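18th February

I think every shared robot workspace should have a written reset rule, and I think the rule should fit on one page. Most labs I know have a long safety document and nothing at all about how the table is supposed to look before a run starts.

At the Zateldale site we went without one for a long time. People put objects back where they seemed to belong. Then we compared two batches of Nollura runs, 400 in total, and found that 70 of them couldn't be used. The arm had done fine. The starting layouts had drifted so far from the task sheet that the instruction no longer matched what was on the table. "Put the fruit on the plate" is a poor test when the banana starts on the plate.

The usual objection is that strict layouts make for brittle robots. I agree with part of that. Positions should vary, and the variation should be wide. But it should be chosen and written down. If a layout changes because somebody was in a hurry, you can't learn anything from it later.

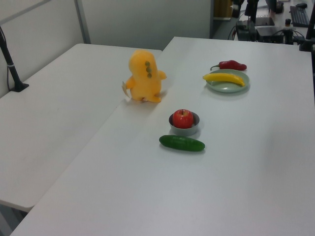

Who should sign off on a layout before a run? The operator who will start the run, using the task sheet and nobody's memory, and a second person only when the task is new.

I would keep the sheet short. Ours has seven lines. It covers which objects are out, which of them sit in or on something else, which way up they are, and what has to stay clear. Food items and toys get the same treatment as tools. A plush toy tips over more easily than a bowl does, so "upright" has to be on the sheet if the task depends on it.

Clamps and cables need a line too. The draft that Obeidat sent around left them out on the grounds that they belong under safety. They do, but a cable that has crept onto the work surface also spoils a run – and the person resetting the table is the one standing next to it.

The Drimby team went the other way and wrote a standard of 18 pages. It is careful work and I have no quarrel with what it says. I have yet to see anyone open it at the bench. I would take their section on object placement, print it, and tape it to the wall by the tables. We plan to try that in March, with our own seven lines underneath.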